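Let the Small Museums Close on Tuesdays

Oct 13, 2019

I spent most of last week reading visitor surveys from the regional museum in Gandska, and I came away wanting to defend something unfashionable. I think small museums should be open less. Fewer hours, fewer temporary shows, and a lot more time with the door shut and the staff in the storeroom.

I know how that sounds! Every funding form I've ever filled in has a box for opening hours, and the bigger the number, the happier everybody gets. But go and stand in a town museum on a wet weekday morning. Two people at the desk, the lights on in every room, and maybe a retired couple looking at the butter churns.

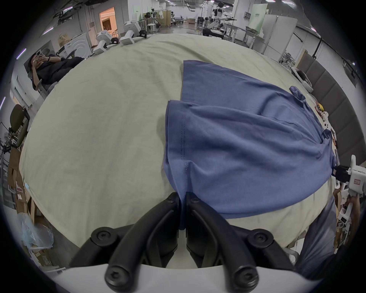 Gandska has 3,816 objects in its collection and 182 of them on display. The rest sit in storage, and nearly all of the textiles have never been properly written up. We're talking aprons, work shirts, christening gowns, a whole shelf of things from the old mill families. Somebody gave each of those to the museum thinking it would be looked after and maybe understood one day. You can't do that in the gaps between selling tickets.

And textiles are slow (anyone who has tried will tell you). You have to lay a garment out, look at the seams, check the hem for old repairs, write it all up, and then find somewhere flat to put it. One good shirt can eat an afternoon.

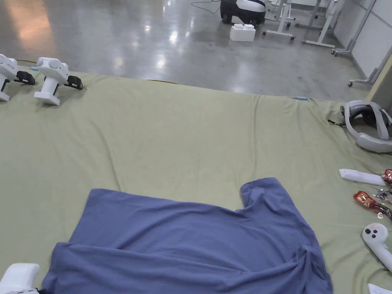
Blue T-shirt laid out on a green cloth.

The usual answer is to bring in outside help. Gandska did that with a catalog firm called Dufour, and I have nothing against them, they were quick and polite. But when the contract ended, what the staff had was a spreadsheet. The knowledge of why this apron has a different pocket from that one went home with the people who had handled it. I'd much sooner see the same money spent on two closed days a week and the museum's own people doing the looking.

I said all this in a talk in January, and I got some pushback afterward, which was fair enough.
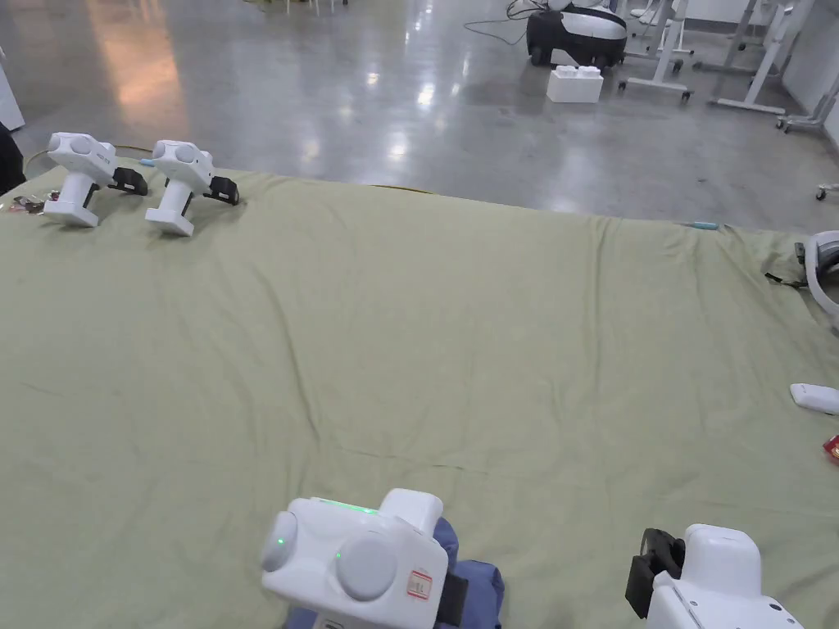
Blažena Paulík wrote to me that closed days are easy to love if you live nearby. Her bus to the museum runs on weekdays only, she said, and if the door is locked when she gets there, no amount of careful cataloging is going to make her feel that the place belongs to her. She also wondered why the people who visit least always seem to be the ones asked to give something up.

I've thought about that letter a lot, and I don't have a clean reply to it. The best I can offer is that the closed days should be picked with a bus timetable on the table, and that they shouldn't move around from season to season.
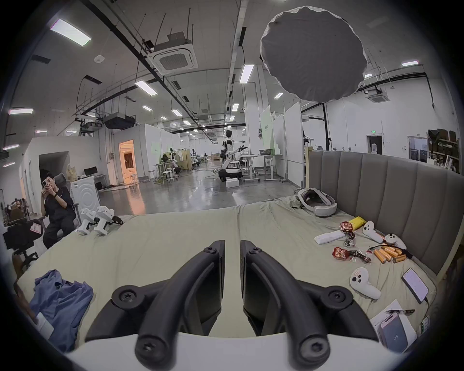 Then there's the matter of what we collect next. Most small museums stop dead somewhere in the 1950s, as if people quit owning things after that. Yet a bed with a VR headset on it, three controllers and a couple of red snack wrappers would tell a visitor fifty years from now plenty about how we live, and I'd put the wrappers in the case too. Snack packaging is exactly what gets thrown out and then missed. But collecting the present takes even more staff time than sorting the past, with all the asking and the choosing and the note-taking, and so I end up back at my closed door. Give Gandska its Tuesdays and its Wednesdays for a year, and let the funders come and see the storeroom at the end of it.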